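On the keeping of household papers

Posted in May, under Home and Records

It has been the practice of this blog to set down, once a year, the arrangements by which the papers of our household are kept. The previous statement was made before the move to Relon and is now out of date in several respects. The present one replaces it in full.

The governing principle remains that a paper is kept for as long as another party may reasonably ask to see it, and no longer. In the old house this principle was stated and then ignored. When the study was cleared for the move, 11 boxes were carried down the stairs, and of these 9 were found to hold nothing that any office, bank or insurer could ever have wanted. They held instruction leaflets for appliances long since given away, envelopes kept for their stamps, and several years of the parish newsletter from Arkach. The newsletters have been retained on grounds of sentiment. The remainder has gone for pulping.

Papers are now divided at the door. Post is opened standing up, on the day it arrives, and anything which does not require a reply, a payment or safe storage is disposed of before the kettle is filled. Readers who have written to object that this is severe are asked to try it for a month. The habit was acquired with difficulty and lapsed entirely over the winter, when a considerable quantity of unopened post was discovered behind the bread bin.

Letters requiring action are placed in a tray on the hall shelf. The tray is shallow by design. A deeper one was used for a time, and its contents came to resemble geological strata, with a reminder from the water company at the top and the original bill at the bottom.

Receipts continue to present the greatest difficulty. Those printed on shiny till paper fade within two years, often sooner if kept near a radiator, and a guarantee cannot be claimed against a blank strip. Receipts for anything costly are therefore copied on the day of purchase, and the copy is pinned to the original. The Mumedeck scanner bought for this purpose has proved slow but dependable. 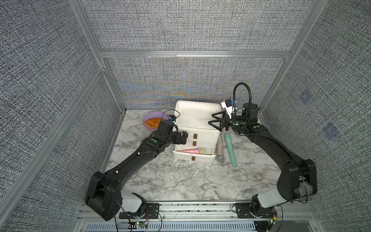
Permanent records are a separate matter and are held apart from everything else. These comprise certificates, deeds, wills and the correspondence with the Lü branch of the family concerning the orchard, which is unlikely to be settled in the lifetime of the present writer. For papers of this class a plain white plastic drawer unit is to be preferred to a filing cabinet, being light enough to lift and having handles that can be found in poor light. The top drawer should be given to whatever is most often asked for, which in this household means the birth certificates. Deeds may go at the bottom, wrapped.

The drawers are to be gone through every May. Labels are written in pencil. A list of the contents is kept in the kitchen, inside the door of the cupboard above the bread bin, and a second copy is held by the bank. The matter of old photographs, on which several readers have asked for guidance, will be dealt with in a later post.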